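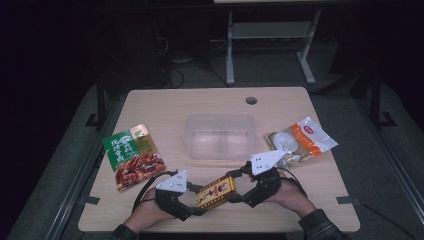
Snack Table Notes - README

Hi, and thanks for grabbing this! Snack Table is my collection of photos and notes on one very small household job: taking packaged food off a table and getting it into a tub so it can go on a shelf. I started it in May as a folder for myself, it grew to 2438 photos, and a couple of people on the Lestotura forum asked if they could have it, so now it has a README like a proper grown-up thing.

Last updated August 20, 2019

What's in it

photos/ - the pictures, all JPEG, sorted into 12 folders by session
notes.csv - one line per photo, with my labels
packages.txt - my running list of package types, with nicknames
old/ - my first try at labeling, kept for sentimental reasons, please don't use it

The things on the table

I stuck to food that keeps in a cupboard. There are bags of braised meat (the green one with the big Chinese characters and the plate of meat on the front is "green braise" in the notes), bags with a clear window so you can see the round pale things inside, and little boxes like the yellow one with the red border. The notes call that last one "yellow box" and I never came up with anything better.

The nicknames go by what the package looks like from the front. I don't read Chinese well enough to label flavors, so if you do, please send me corrections! I'd love to have a real product column.

The tub is clear plastic with rounded corners and no lid on. I love a clear tub for storage because you can see what you're low on, but it's a pain to label - the tabletop shows right through it, and the rim sometimes vanishes into the wood grain. If you're drawing outlines, zoom in and go by the reflections.

The table is a pale wooden one with a round cable hole near the far side. That hole is handy for working out how far a package has been shifted from one photo to the next.

Columns in notes.csv

file - file name
items - nicknames, separated by semicolons
tub - empty, part or full
held - whatever is being held, blank if nothing is
light - dim or bright
remarks - me rambling

How I labeled

By eye, in the evenings, with tea. I went back over 200 lines later on and fixed the ones I disagreed with, mostly "part" versus "full". My rule now is that a tub is full when one more small box would stick up over the rim. Bags get squashed, so that rule is kind of mushy and you're welcome to argue with it.

Stuff to know before you use it

Dim light wins by a mile. The room is dark behind the table in a lot of these, and if you brighten them up the pale wood goes nearly white.

Sessions 4 and 9 used the Rudow naming style (underscores everywhere) and I haven't fixed them yet. Sorry!

Using it

Go ahead and use it for anything, just mention Snack Table and link back to the Cedumier page where you got it. If it gets to 3000 photos I'll make a second version and probably rename half the columns, so keep a copy of this one if your script depends on it.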